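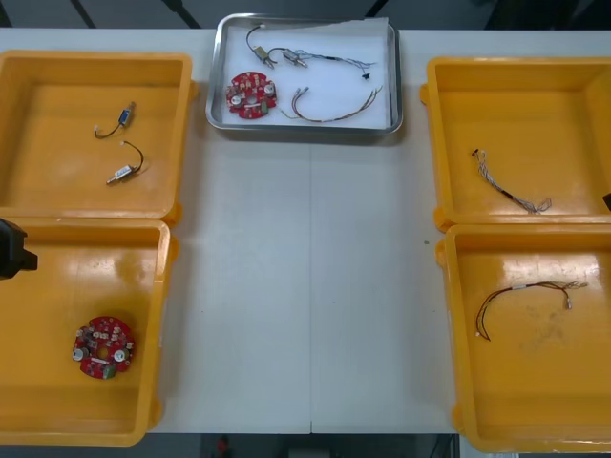
4.2 What gets kept when an appliance is taken apart

Small household appliances are usually written off as whole units, even when most of what is inside them would still pass a basic test. In the Uvville study we recorded what happened to the contents of 276 discarded appliances after they were opened. Each unit got one line in the log, with the type of appliance, the fault reported by the last owner if there was one, and the parts removed. We grouped the parts into boards, moving parts, wiring and housings. The first three groups can lie side by side in one shallow metal tray, as in Figure 4a, where a round red circuit board with notched edges is on the same sheet of white paper as two small actuators and two wire harnesses. Housings take up far more room and were weighed and sent to plastics recycling the same day, so they are left out of the rest of this section.

From the log we drew two sets of 90 appliances. In the first set the decision to keep or discard a part was left to the person at the bench, with no written rule. In the second set the decision followed a one-page list prepared at Brukton, which gave a minimum condition for each group of parts. The two sets were matched by appliance type but not by age, as the year of manufacture was often missing from the rating label. Appliances outside the two sets were mostly types that appeared only once or twice in the log.

The list made little difference for boards. In both sets a board was kept if it showed no burn marks and discarded if it did, and the notes in the log give few other grounds. Moving parts were kept more often under the list, mainly because it allowed a part to be kept without knowing which model it came from. Several entries in the first set read simply "no match" next to a motor that ran when tested.

Wiring is where the two sets differ most. Without a rule, harnesses were treated as packing material and went into the copper bin along with cut power cords. Under the list, a harness was kept if every lead still ended in its original connector or terminal and the insulation was sound along its full length. The ends are the part worth saving. A twisted pair with a white plastic connector and a red and a black lead with crimp terminals, such as those in Figure 4b, would take longer to make up by hand than to remove from a unit, and the right connector is often hard to buy in small numbers.

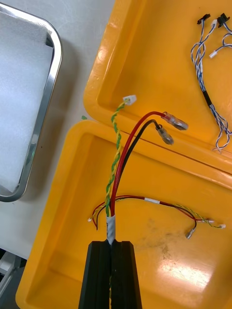

Adanech Zeleke, commenting on an earlier draft, wrote that we had made too much of the condition rule and too little of storage. In her view a kept harness has no value until it can be found again, and a shop with no system for storing wiring is right to scrap it. She also asked whether the time spent looking for a stored part had been set against the time saved by having it.

It had not. We recorded the time needed to remove and check each part but stopped the clock once the part was put away. To get some idea of the retrieval side, we went back to the shelves in December and asked staff at the Gunano branch to fetch nine harnesses by log number. All were found, though three had been filed under the wrong appliance type – in each case under the type that was on the bench just before. This is too small a check to support a figure for retrieval time, and we do not give one.

Zeleke's point does affect how the results should be read. The rate at which parts are kept is a measure of what leaves the bench in usable condition, and it says nothing about how much of it is used later. Section 4.3 follows the kept parts through to the repair counter, where boards and wiring are again treated separately.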